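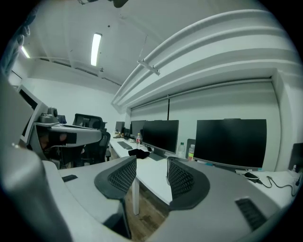
Progress report to Clondex - November
Hand-held gripper work, Bongate site

1. Summary

The main item this month is a fault in the hand-held grippers. The fingers on one unit stopped returning to the fully open position, and the recordings made with it before we noticed cannot be used as they stand. Work on that unit stopped for three working days. The other units were checked and kept in use. No one was hurt and no equipment was lost.

2. What happened

The fault came up on a Friday during the afternoon check of the day's recordings. The finger position logged by the unit did not match what could be seen in the video. With the fingers open, the log gave a value that should only appear when they are part closed. The gap between the two was small at the start of the week and larger by the end of it.

We went back through everything recorded on that unit since its last calibration. Of 258 recordings, 200 are sound. The remaining 58 have finger positions we do not trust. The video in those is fine, so they have been kept and set aside, but they are not included in the totals sent to you.

3. Cause

We took the unit apart on the bench. A set screw on the finger linkage had worked loose and one finger was sitting slightly back from where the sensor expected it. The screw had been fitted without thread lock when the pads were last changed. That was our mistake. The step is in the Brusberg assembly notes but was missing from our own shorter sheet, and the shorter sheet is what people use.

There was a second problem behind the first. Our start-of-day check asked the operator to open and close the fingers and watch for smooth movement. It did not ask anyone to read the logged value. A unit could pass every morning and still be drifting, and this one did.

4. What we have done

The screw has been replaced and locked, and the unit recalibrated. It has since held its calibration for 7 days of normal use. The linkage screws on all the other units were checked and two were re-locked as a precaution, although neither had moved.

The short sheet now includes the thread lock step. The morning check now includes reading the value at fully open and fully closed and writing both down. Any unit outside the limit comes off the floor until it has been looked at.

5. Effect on the programme

We are behind on the recording target by the 58 set aside. We expect to make up most of this before the next report by running the repaired unit in the mornings as well. The Ansah task set was not affected - it was recorded on other units.

We have not yet decided whether the finger positions in the 58 can be worked out from the video. A first attempt on a handful was promising where both fingers were in clear view and poor where an object hid one of them. We will not spend more than a few days on it.

6. Spending

Parts came to very little and were met from the existing maintenance line. The staff time for the review was not budgeted and has been taken from the time set aside for tidying up the labelling, so that job moves back to next month. We are not asking for any extra money.

7. Next period

Finish the repeat recordings, decide on the 58, and send you the revised check sheet with the next report.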